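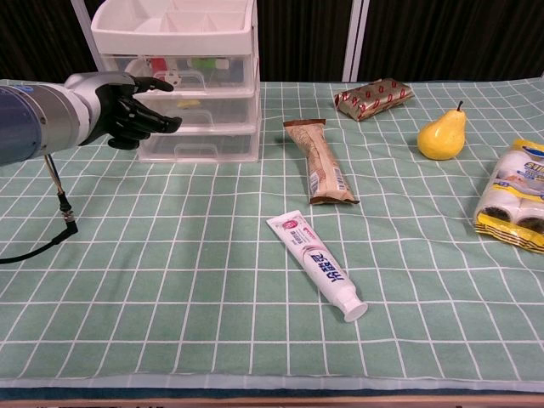

Open day at Bendis, out past the rail yards, and I went mainly to see whether the talk matched the goods. The talk was certainly big. We got 18 minutes of slides in a stuffy foyer about hands that will one day pack your pantry and look after your mum, and then they let us through to the tables. The one I stood at longest had a green checked cloth with a toothpaste tube, a snack bar, a pear and a pack of toilet rolls set out on it, and a black hand with its pointer finger stuck out over the lot. It looked like my kitchen bench after a lazy shop. I've got nothing against that. At least it was ordinary stuff.

The young bloke running it said they get 92 per cent of their picks right. I asked 92 per cent of what, and he said of the trials in the Killudis set. I asked who chose the trials. They did. He was nice about it, and I wasn't trying to be rude, but I've sat through enough supplier demos to know you pick your own fruit. He couldn't tell me what happens when a pear is overripe. Someone behind me asked about the price and was told it was "too early for that conversation", so it's dear.

Then over to the Marín stand, same building, more carpet. Nearly 2000 hours of practice behind theirs, according to the brochure. My granddaughter had the hang of a spoon in far less – though she did throw it.

Coffee was poor. Parking was free, which I'll give them.

I did stay longer than I'd planned. I like watching fingers move, even those ones, and I caught myself flexing my own in my coat pocket. Still wouldn't let it near the good glasses. They want feedback by the end of February and I've kept the form. Must ring about the gutters tomorrow.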